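Notes from our visit to the Orley open day
Intro to Automation, handout for week 5

Okay, so the bus ride back was loud and I couldn't get through everything I wanted to say, and three of you were asleep. These are my notes, cleaned up a little. Bring them to lab, and if you missed the trip, read them twice and borrow somebody's sketches.

We spent the morning with the simulation people at Orley, who share a floor with Illwood (the folks with the conveyor demo and the free pretzels). The group we came for does pick-and-place work in simulation before anything gets near a real arm. The demo was called Brito, after the software they run it in, and the task was one you could explain to a five-year-old: put the marker in the cup.

What the robot gets to look at

I was so happy they started with the close view, because this is the part students always skip! We love watching the arm swing around, and we forget how little a close-up view can tell you. Look at how much tabletop there is here and how few objects you get in full.
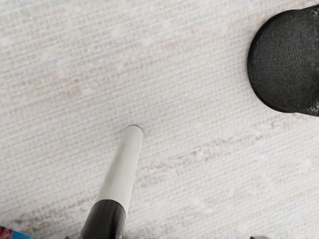 Fig. 1. Close view in the simulator: a white cylinder, probably a marker or pen, against the pale woven surface.

A couple of things I scribbled down while they had this one up.

First, the contrast. White on off-white is a mean choice, and I asked if it was on purpose. It was. The shading along the side of the cylinder and the thin darker rim at the tip are doing a lot of work for you. If your homework code depends on a big brightness difference between object and background, try it on something like this and watch it sulk.

Second, the partial objects. There's a dark rounded thing in the corner and a few little scraps along the bottom, and I heard at least four different guesses from our row about what they were. Good! I don't know from this view either. Your program is allowed to say "unknown object, stay away from it." Please let it say that. I have graded so many labs where everything on the table had to be something.

Third, the surface texture. It has streaks and blotches and a fine weave, and an edge detector will happily trip over all of it. Smooth first, then look for edges. We did this in week 3, go find your notes.

Break

Pretzels. Also a very long line for the one coffee machine. I talked to a person from Onovico there about gripper pads and lost my pencil.

The marker and the cup

The wider view is the one most of you were drawing, so I'll spend more time on it. From back here you can finally see the relationship between the arm, the thing it's holding and the place the thing is supposed to go.

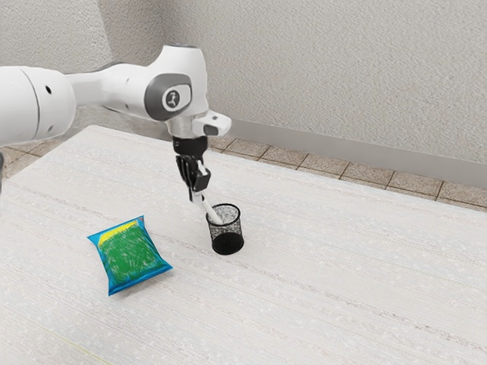 Fig. 2. Two-fingered gripper over the mesh pencil cup, with the lower end of the white marker or pen inside the rim.

Now, the angle. The marker is on a diagonal, and somebody near me whispered that it looked like a mistake. Think about it before you agree. The low end is inside the rim, and for a cup that's often plenty. What you'd want to work out is how far the top end can lean before the whole thing tips back out or drags the cup along with it. That's a torque problem and it's going on the quiz, hint hint.

Think about the cup too. It's short and it's mesh, so you can see through the walls a bit, mostly up top. Great for us standing there, kind of awful for a depth sensor, which may get some readings off the wire and others off whatever is behind it. We'll try this in lab with a real mesh cup from my desk.

And the bag of chips! It isn't part of the task at all. It lies flat near the cup, big and crinkly and bright blue and green, and your planner has to leave it alone. Clutter like that is cheap to add to a simulation and I wish more people did it.

One number to remember: they told us their early version needed 37 tries before it got a single clean release. I found that very comforting.

For lab

Draw the wide view from the side and mark where you think the gripper should let go. Then write 2 conditions your program would check before opening the fingers. Plain English is fine, no code yet.

If your condition is "the marker is in the cup," I'm going to ask you how the robot knows, so have an answer ready.

Permission slips for the second visit in March go in the tray by my door.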